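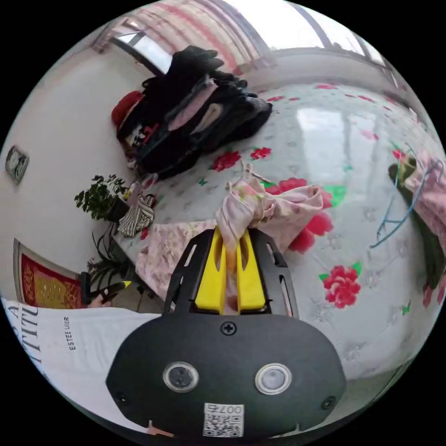

Folding is still the chore that machines do worst. We have been asking for years whether a machine can take over the household jobs, and for floors and dishes the answer is more or less yes. Laundry is another matter. A plate keeps its shape when you pick it up. A flowered cloth like the pink one here, pinched between two yellow fingers, bunches where it is held and spreads wherever it likes over the rest of the bed, and the bedspread has flowers of its own, so even finding the edge is a job. Then there is the heap of mostly black clothes behind, where one garment runs into the next.

This page goes with the talk given at the Lovgate library in Sedthorpe on 23/11/2018. Several people asked for the pictures and for the figures, so both are on this page.

## Gripping and lifting

Two fingers are enough to hold cloth. Holding it in the right place is harder. A person feels for a hem without thinking about it and slides along to the corner. Most grippers close on whatever is nearest and end up with a handful from the middle, and you can't fold from the middle.

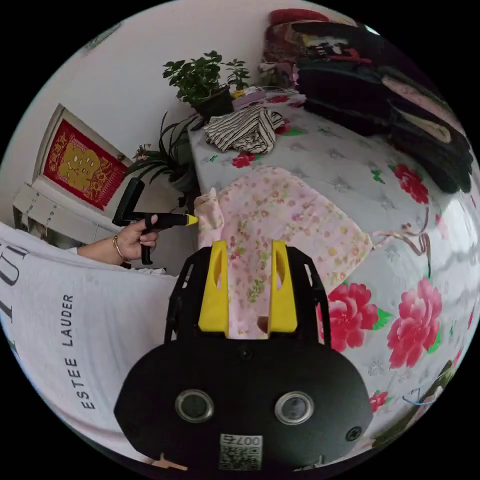

The Lykkegaard folding machine, which some of you have seen at the trade show, gets round this by having a person clip each item on by hand. After that it takes 9 seconds a shirt. It won't do sheets, socks or anything with a hood, and the clipping takes longer than the folding if you are slow at it, as I was.

Tredoveck are trying the other way, with a single arm working over a flat surface. Their last set of trials ran to 600 attempts with small towels and pillowcases. The arm made a fold they were happy with in 160 of them. They were open about the rest — mostly missed corners, and cloth dropped halfway.

## Shop floors

Hotels and laundries have had flatwork folders for a long time, and these are quick, but they are fed by staff and they only like one size of thing at a time. The laundry on Lovgate runs one with a crew of 7. Sorting is all done by hand, and so is anything with buttons.

My own view is that towels will come first — perhaps in laundries before homes — and mixed clothes on a bed a good while after that.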